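Your "bank" is calling again

Okay, I promised last month that I'd stop writing about scams for a while, and I lasted one issue. Blame my phone. It rang at dinner, it showed the name of my own credit union on the screen, and a very calm young man told me there was a hold on my account because somebody was trying to send $830 to a stranger. Did I recognize the payment? Of course I didn't recognize the payment! There wasn't one.

I knew that, and my heart was still going like mad. I've been putting this newsletter together for years, I've sat through I don't know how many fraud talks, and for a good minute I was ready to read him whatever number he wanted. He had my first name and the street I live on. He even offered to wait while I found my glasses.

What he was after was the six-digit code that had just landed in my text messages. He called it a "cancellation code." If you read the text itself (glasses on by then), it said quite plainly not to share it with anyone. I told him I'd call the number on the back of my card, and he got a lot less calm. Then he hung up.

So I called. I was on hold for 18 minutes, and the woman who picked up said my account was fine but that somebody had tried to reset my online password that evening. That's where the text came from. He'd asked for the reset himself, and all he needed was for me to read him the code.

I mentioned all this at our Tredis neighborhood meeting, thinking I'd get a few nods, and it took up half the evening. Lingyun Dai had the same call in November, except hers claimed to be from the fraud department at a store where she has a card. Vicente Ledesma's father wasn't so lucky. He did read out the code, and then he was told to move his savings into a "safe account" while the investigation was going on. The first transfer went through. The second one got stopped by a teller who didn't like the sound of it and asked him to sit down for a bit. Vicente says his dad was angrier at the teller than at the caller, right up until the next morning.

The part that gets me is the caller ID. I'd always thought that if the name on the screen was right, the call was right. It can be faked, and easily, so please don't go by it. The same goes for texts – a fake one can show up in the very same thread as the real ones from your bank.

A few things people at the meeting do, which I'm passing along as I heard them. Krum Stoyanova keeps the bank's number on a sticky note by the phone, copied off the card. Ivana Cisternas and her sisters have a family password for any call about money (I'm not allowed to know it, and neither are you). I've turned on alerts for any payment over $100, and yes, I get a buzz every time I do a big grocery run, but I can live with that.
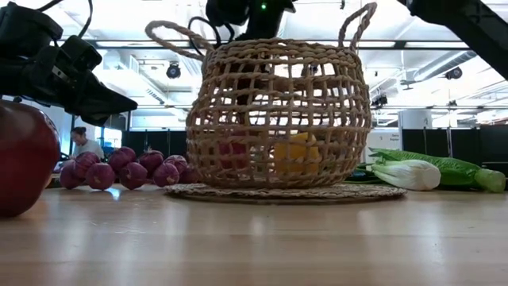 Bohumila Baláž wrote in after the meeting to say that we shouldn't forget to report these calls even when no money is lost. She had one in the winter, thought it wasn't worth anybody's time, and then heard that two other people on her street had been called the same week. She has since filed hers with the police non-emergency line and with the FTC, and the online form took her less time than making a pot of coffee.

She's right, and I hadn't done mine. I have now. You'll want the date and time of the call, the number that showed up, and whatever you remember of what they said, so scribble it down while it's fresh. If you did give out a code or send money, call your bank first, on the number from your card, and do the paperwork after. And please don't sit at home feeling foolish about it – I came very close myself.

We're going over all of this again on Wednesday, April 19, 2023, in the back room at Plumeo, starting at seven. Bring your phone if you'd like help setting up alerts. Lingyun is good with the Android ones, and I can muddle through the rest.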